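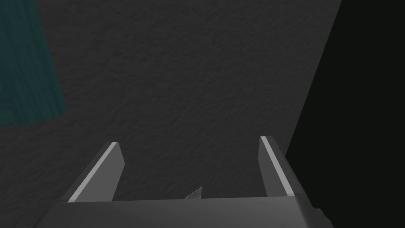
Why Do Library Books Come Back Late?
Final report, Group 6
Graziella Vitale, Oluf Bergmann, Armindo Peixoto
Submitted 11 November 2025

1. Background

Our project began with a fine. One of the three authors, who has asked to be left out of this section and whose initials are O.B., had kept a book on time management for 32 days past its due date. He felt the library's reminder system had let him down. The other two authors felt otherwise, and we agreed to settle it with data.

The Sallard branch library lends to students and to people from the neighborhood. Loans last three weeks. Borrowers get one email reminder the day before a book is due, and then silence, and then a bill. We wanted to find out whether late borrowers forget, can't get to the library, or just don't mind paying.

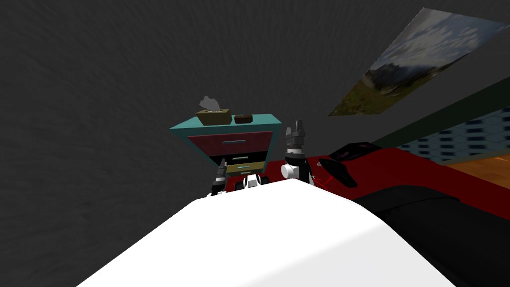 2. What we did

Carmela Gallardo at the front desk gave us a list of 551 loans that came due in September, with the names taken out. For each one we had the type of book, the due date and the return date. We sorted them into on time, late by a week or less, and late by more than a week. Books that had not come back at all got their own column, which Armindo labeled "optimistic."

We also handed out 120 paper surveys near the return slot. This was a mistake in planning. People standing at a return slot are, by definition, returning their books. Our advisor, Sérgio Rocha, pointed this out after we had printed everything.

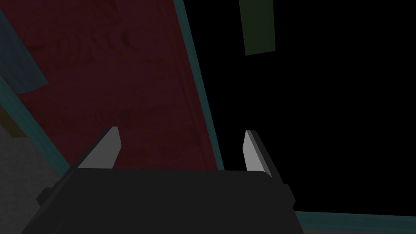
Figure 1. Dark red surface with a teal edge strip.

3. What we found

Most books came back on time, which was bad news for our title. Among the late ones, cookbooks were the worst offenders, followed by exam guides. Novels did well. People seem to finish a novel or give up on it, and either way they want it out of the house. A cookbook is never finished.

The survey answers were less useful. "I forgot" was the most common reason given for a late return. Second was "I was going to come by anyway," a sentence we read many times and still can't sort into a category. Several people used the comment box to complain about parking. One used it to recommend a soup.

Due dates that fell on a Monday had more late returns than any other day. The library is closed on Mondays. We mention this as a possible factor. 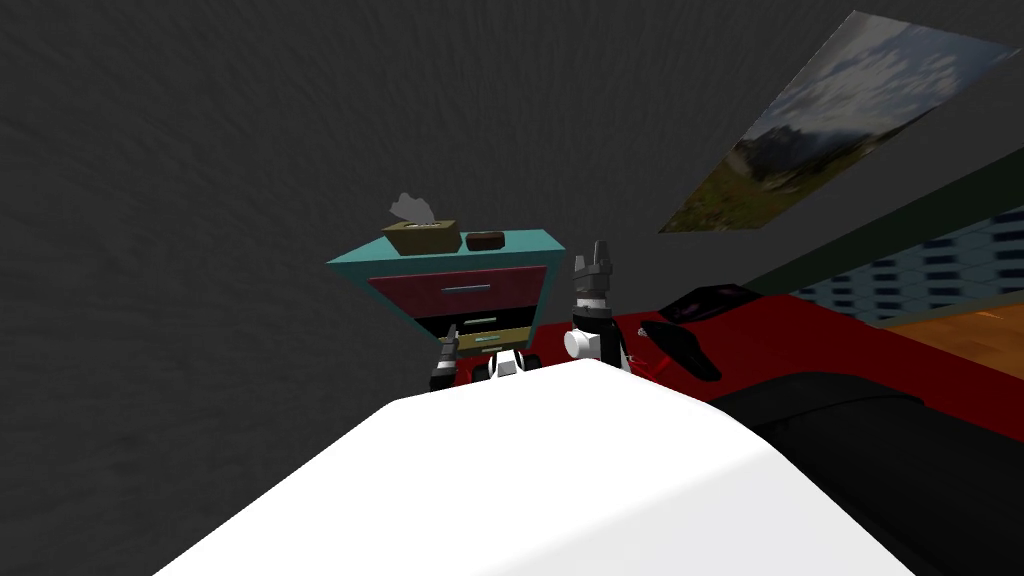
Figure 2. White casing in the foreground, robot arms behind it.

4. Problems and next steps

One month is a short period, and September is when students come back and lose track of everything, so our numbers may look worse than a normal month. We also never reached the people who didn't return their books, who would have been the most interesting group.

If we did this again we would mail the survey out and ask fewer questions about parking (we had asked none). We would suggest that the library move Monday due dates to Tuesday, and try a second reminder one day after a book is due. Carmela said she would pass both ideas along.

Oluf has paid the fine. The book is still on his desk, checked out again.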